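Drollholm Issues Revised Fit Chart for Harorano Touring Bindings

December 2, 2019

Drollholm has published a revised fit chart for its Harorano line of alpine touring bindings, replacing the chart printed on the inside of the carton lid. The change affects brake width and forward pressure settings. The binding itself has not been altered, and the release values marked on the housings remain valid.

The old chart listed a single forward pressure setting for each boot sole length. The new one gives two, one for boots with a full rubber sole and one for boots with a rockered sole and reduced heel lug. According to the company, shops were setting rockered boots too tight when they followed the single figure, and the heel piece then had little room to travel when the ski flexed under load.

"A heel piece that can't slide back gives you a stiff spot under the foot," said Wendy Nuttall, product manager for bindings at Drollholm. "Most skiers would put that down to the ski. On a bench it shows up right away."

The company tested 12 boot models over the summer. Seven of them fell outside the old tolerance when mounted by the printed instructions. All 12 were within tolerance when the new chart was used. The spacer shims supplied with the binding cover the full adjustment range, so no additional parts are needed.

Brake width recommendations have also changed. The previous chart allowed a brake up to 15 mm wider than the ski at the waist. The new limit is 12 mm. Wider brakes tended to drag in the snow when the ski was put on edge, and the arms could catch on the opposite ski during kick turns. Skiers who already use a wider brake can have the arms bent inward by a shop, but Drollholm does not recommend doing this at home - the arms are heat treated and can crack if they are bent cold more than once.

Graham Birkett, who runs the mounting bench at the ski shop Clunov, said the revised chart matches what his staff had been doing by feel. "We were backing the screw off half a turn on rockered soles and checking the gap with a card," he said. "Now there is a number for it, and it goes on the work ticket."

Birkett said the check takes a few minutes when the skis are already in for a tune. Clunov will do it free of charge through the end of December for bindings mounted at the shop. Skis mounted elsewhere will be charged the regular inspection fee. Customers should bring both boots, including the liners.
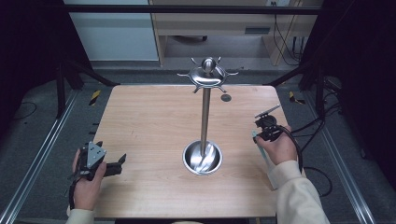
The chart applies to bindings with a serial number of 2303 or higher. Earlier units use a different heel spring and should still be set by the original instructions. The serial number is stamped on the underside of the heel lever and can be read with the lever in the raised position.

Owners of the Fang, Drollholm's lighter touring binding, do not need to take any action. The Fang has a fixed heel gap and no forward pressure adjustment, and its brake is sold in matched widths only.

Rima Hamdan, who teaches the binding technician course used by several independent shops in the area, said she would use the new chart starting with the next class. She advised technicians to measure the sole length directly and disregard the figure molded into the shell. "The molded number can be off by two or three millimeters after the lugs have been replaced," she said. "That is enough to put you on the wrong row."

Hamdan also recommended a second check of the forward pressure after the first few days of skiing. Plastic shims can settle slightly under load, and a boot with worn toe lugs will sit lower in the toe piece than a new one.

Drollholm has printed 1000 laminated copies of the chart for dealers, with shipping to be completed this month. Shops that have not received a copy can request one through their sales representative. The chart will be included in the carton with all new Harorano bindings, and the old version should be discarded - it carries no revision mark, while the new one has the letter B in the lower right corner.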